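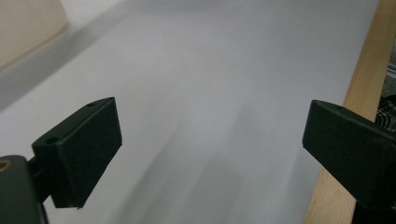 Handmade gift roundups for the fall: who's doing one?

pinebarrel
Okay, it's October and I have the itch. Last year I put together a little collection on my blog, all in shades of mustard and rust, and I had the best time doing it. Prints, a knitted cowl, two mugs, a tiny brass bird. I'd love to do it again, and I'd love to read everybody else's too! So who's in? Pick a color, pick a mood, pick one maker and go deep, whatever you like. Post your link here when it's up and I'll add them all to my sidebar.

I'm leaning toward blue-green this time, the color of the lake near my aunt's house when the sun has just gone behind the trees.

mossandthimble
In! Already in! I've been saving things since summer. Mine is going to be all paper: linocuts, marbled wrapping sheets, a calendar with seed pods on it that I want so badly I may just buy it for myself and leave it out of the post.

Chepkoech Koech
Count me in too. I'm doing baskets and woven things, probably with a few scarves. I have a question for the group though. Do you all write to the makers before you use their photos? I always have, and they've always been lovely about it, but I see plenty of roundups where it clearly didn't happen.

pinebarrel
I link back and name the shop under every picture. I'll confess I haven't always written first. Most makers seem thrilled to be featured.

quillfeather22
Linking isn't asking, though. I sell cards, and last winter I found my fox design on a page with my name spelled wrong and a link that went nowhere. I wasn't thrilled. I'd have said yes in a heartbeat if they'd sent me one line.

mossandthimble
Oh no, the fox! I have that fox on my fridge.

I'm somewhere in the middle. If the shop has a "feel free to share" note I go ahead, and if it doesn't I write. It slows things down, but I've had such nice conversations that way. A woodcarver sent me three paragraphs about pear wood and I read every word twice.

Dorrit_in_Medrano
Slight disagreement from me. If you write to everyone and wait for everyone, the roundup ends up being the people who check their mail. The quiet potter who's elbow deep in clay all week never gets in. I'd say name them, link properly, and take it down right away if they ask.

quillfeather22
Then feature the quiet potter with a link and no photo. Describe the bowl! You're all good writers. I'd click on a well-described bowl.

Dorrit_in_Medrano
Hm. I would probably click on a well-described bowl too. But my readers are there for the pictures, and I know because I tried a words-only post in the spring and I think my sister was the only one who read to the end.

Chepkoech Koech
I like the bowl idea, as a mix. Maybe two or three things described and the rest with photos. I'm going to try it. The first basket on my list is from a weaver who only sells at the Saturday market anyway and has no shop page at all, so there's nothing to borrow.

tallulahbee
Jumping in with a color question! I want to do a whole page of white. White porcelain, undyed wool, those cut-paper snowflakes, beeswax candles if I can find pale ones. My husband says it'll look like a blank screen. Is he right?

pinebarrel
He is not right! White is gorgeous as long as the textures are different. Put the wool next to the porcelain and keep the two smooth things apart. I'd sneak in one warm thing as well, a wooden spoon or a bit of twine.

mossandthimble
Seconding the twine. And watch your background, because my blog is cream and every white thing I ever post looks a little sad and blue on it.

tallulahbee
Ooh, mine's gray. So that might be fine? I'll do a test page tonight.

Dorrit_in_Medrano
How many items is everybody doing? I've seen some with so many that I lose heart halfway and go make tea.

mossandthimble
As few as I can stand, and then I always slip in a couple more.

pinebarrel
I'm terrible at stopping. My mustard post had a second part. Then a third.

quillfeather22
From the seller's side, the short ones send people my way and the giant ones don't. Just one shop's experience! I'd still be happy to be in a giant one, spelled right.

Chepkoech Koech
Would anyone like to put prices next to things? I go back and forth. I like knowing, but they change, and then someone writes to me cross about a scarf.

tallulahbee
I write "under twenty" or "a splurge" and leave it at that. Nobody's been cross so far.

pinebarrel
Stealing that. Okay, let's say links up by Tuesday evening if you can, and if you can't, whenever you can, I'll keep adding them. Quillfeather, I'd love to have the fox in my blue-green one if you have it in a color that works. I'm asking first!

quillfeather22
Ha! Yes, please do. There's a teal version with ferns. I'll send you a good photo after supper.

Dorrit_in_Medrano
Fine, fine, I'm writing to my potter.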